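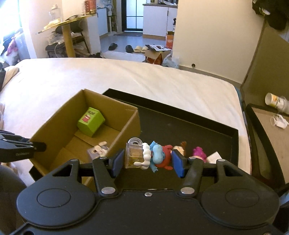
March 11, 2005

By Meinrad Danzer

The town of Beston has held a toy repair day every February for 11 years, and most of what comes through the door was made before the people carrying it were born. Old toys last longer than their owners expect, and they tend to come to light all at once, when a house is sold or a parent moves to a smaller place. The sorting is usually done wherever there is a flat surface, and in many homes that means a bed, with a sheet pulled over it, a cardboard box on one side and a row of small figures laid out in a tray. Families who have done it say the first afternoon is easy. The hard part comes later, when the easy decisions have been made and the pile has hardly gone down.

I went to Beston this year to find out what happens to toys after that first afternoon. The repair day takes up the ground floor of the former Bachmann shoe store on the main street. By nine in the morning there was a line past the bakery. People had brought tin cars, dolls with loose arms, a wooden duck on wheels, and a great many small plastic figures from the 1960s and 1970s.

The plastic figures are the ones that divide opinion. Dealers don't want most of them. They were made in very large numbers, they were played with hard, and the paint is usually gone from the faces. A complete boxed set from a small maker such as Flemari, which closed its factory in Balla after a fire, can bring a good price. Single pieces from the same set sell for less than a cup of coffee. One man at the front of the line had 20 of them wrapped in newspaper. He was told that the newspaper was more interesting, and he took it well.

The Flemari story is better known in Balla than anywhere else. The company began as a button maker and turned to toys when the button trade slowed. Its farm animals were molded in two halves and glued by hand, much of it done at kitchen tables in the surrounding villages. Women were paid by the finished piece. Several who did the work still live in the area, and they can tell a careful gluer from a careless one by the seam along a cow's back. The last catalog listed 2,009 separate items, counting color changes. A town collector has spent half his life trying to find them all and is still missing a goose.

Storage does more damage than children do. Attics get too hot in summer, and soft plastic sags or turns sticky. Basements are worse for tin. The repairers in Beston gave the same advice all day long: keep toys in a room where you would be comfortable yourself, out of direct sun, and don't seal them in plastic bags. Rubber bands should come off at once. Figures made of different plastics should not touch each other for years on end, as one kind can soften the paint or surface of another.

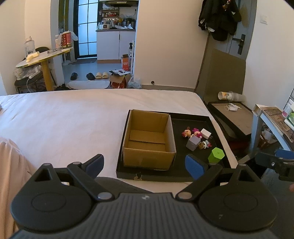
An open cardboard box in a shallow tray, set out on a bed.

Cleaning calls for patience. Lukewarm water with a drop of dish soap will handle most hard plastic. Decals should be kept dry. Anything with a metal axle needs to be dried with a cloth and then left out overnight. I watched a retired dental technician clean the hooves of a toy horse with a toothpick for half an hour. She said she had no interest in horses and only liked getting into corners.

Not everything can be mended, and the repairers say so quickly. A cracked tin spring motor is usually finished. Brittle plastic can be glued, but the break will open again next to the glue. In those cases people are offered the choice of taking the toy home as it is or leaving it for parts. Most take it home.

The charge is whatever a visitor wants to put in the jar. This February it came to a little over $2,000, and the money will go toward heating the building through next winter. The roof still leaks above the old fitting room, where the dolls are done.

The duck on wheels was ready by noon. It needed one new axle and a longer string.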